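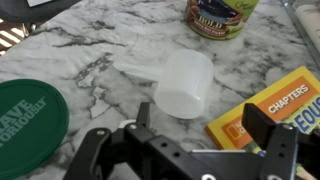 Operators wanted: teleop + house rules for tabletop pick and place

Posted 14 Jul 2022
Kirnik lab, Skorkivari site. Paid by the hour, part time, on site only

We need people to drive the arms. Small stuff on a countertop, a measuring scoop, jars, lids, books, that kind of thing. You pick it, place it, reset, go again. The other half of the job is following the Górecki rules while you do it and telling us where the rules are bad. They are a draft. Some of them are bad.

What you'd be doing
Four-hour shifts, one break in the middle, take it
Running task lists at the station, logging every episode as you go and not at the end of the day
Marking failures as failures. A drop is a drop. A nudge with the other finger is a nudge
Short writeup when a rule gets in the way, two or three lines is fine

Rules you'll work under (short version, full sheet at the station)
Hands out of the workspace when the arm is live. No reaching in to straighten something, pause first
Know where your e-stop is before you touch the controls
Check finger screws at the start of shift. Loose one = stop and tag the station, don't tighten it yourself
Wrist camera lens wiped, view checked, before the first episode
Pale or see-through items: go slow on approach, edges are hard to judge on a light counter, esp. thin handles
No personal stuff on the counter. No phones, no mail, nothing with a name on it
Don't delete episodes. Flag them and we sort it out later

Who we want
Patient, steady hands, OK with doing the same thing sixty times. No robotics backround needed, we train. Gamers fine, sewers fine, line cooks very fine. You must be able to sit at a station for a full shift and read small print on a monitor. 18 or over.

Training is 4 sessions, paid. You drive supervised until you're signed off on the Flallach checklist, then solo.

Not sure if you qualify? Apply anyway

To apply
Short note, a few lines on why, plus which days you can do in July. Resume optional. Drop it at the front desk or room 615, put OPERATOR on the envelope. We read them as they come in and will fill spots as we go, so sooner is beter.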